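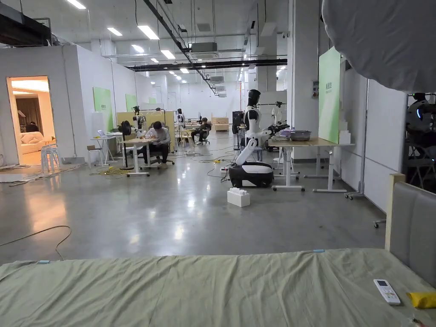

Photograph: Pemholm Textile Handling Study

3.2 The bed as a folding surface

Household folding is seldom done on a cleared table. In the home interviews reported in Section 2, the bed was the surface named most often, and it differs from a table in ways that matter for the task. It is soft, it is low, it is wider than the reach of one person standing at its side, and it is usually already covered by a textile that moves when another textile is drawn across it. The trials described in this section were therefore carried out on a full-width bed with an upholstered grey headboard and a pale green sheet.

The sheet was not ironed or pulled tight between trials. A smooth cover makes the outline of a garment easier to read, but it also removes the small ridges on which hems and sleeves catch in ordinary use. Wrinkles were left as they lay, and the sheet was reset only when it had moved far enough to expose the mattress. Two light-blue markers on the far edge gave a fixed line against which such movement could be judged.

Beds are also used for putting things down. We distinguish between the working area, which must be large enough to take an opened garment, and the resting area, where unrelated objects gather. No attempt was made to clear the resting area. A remote control, a small yellow packet and packaged items in clear plastic were allowed to stay on the sheet, subject to one rule: an object lying inside the outline of a garment was moved towards the headboard before the first fold.

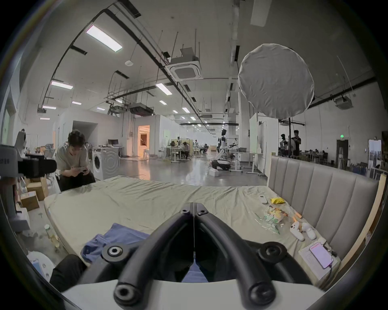
Figure 2. Small items on the headboard side of the bed; a crumpled blue cloth lies on the opposite side.

The starting state of each garment was crumpled, with no edge aligned to the bed. This state was chosen over the half-folded one used in our earlier work at Clesumwood, where the position of the collar could often be guessed before the garment was touched. The set comprised 22 garments, all in everyday sizes, and each was handled five times. The order was shuffled between rounds, and dark garments were not grouped together.

Each trial was divided into three stages: finding two corners, opening the garment, and laying it down for folding. The second stage proved the hardest to define. A knitted garment held at two corners does not form a straight line along its upper edge unless it is pulled with some force, and that force then stretches the cloth. We counted a garment as open when the lower part hung clear of itself, whether or not the upper edge sagged — a looser rule than that of the Feyisa protocol, which asks for a level edge. 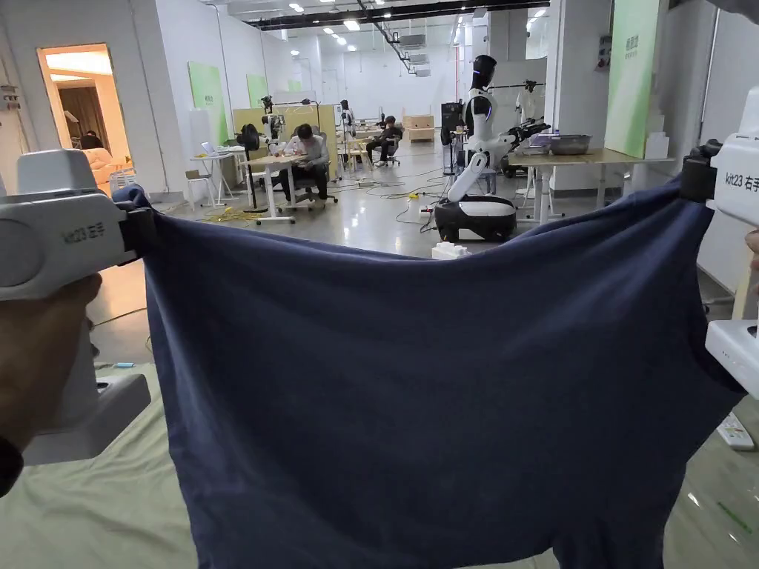
Figure 3. A dark navy garment, apparently a T-shirt, held at two corners, with the upper edge drooping between them and creases near the held points.

Laying down was scored separately from opening. A garment may be fully open in the air and still land with a sleeve trapped under the body, most often when the lower hem touches the sheet too early and the rest is lowered straight on top of it. Bringing the hem down first and then drawing the upper edge back towards the near side reduced this fault, at the cost of dragging the sheet.
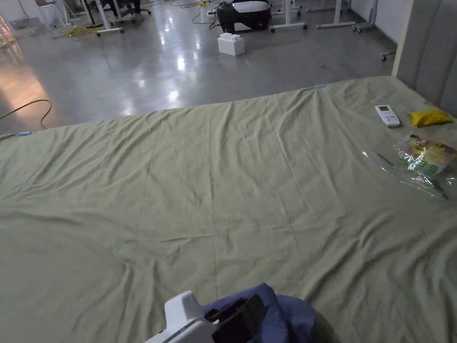 Creases in the cover were a second source of error. Sharp lines left by storage folding run straight for long distances and can be mistaken for the edge of a thin garment of similar shade; soft diagonal wrinkles were less often confused in this way. Coders were asked to mark the garment edge only where it could be followed to a corner or a seam. Where 2 coders disagreed, the trial was kept in the set and marked as unclear. Unclear trials are included in the stage totals of Section 4 but left out of the edge measurements.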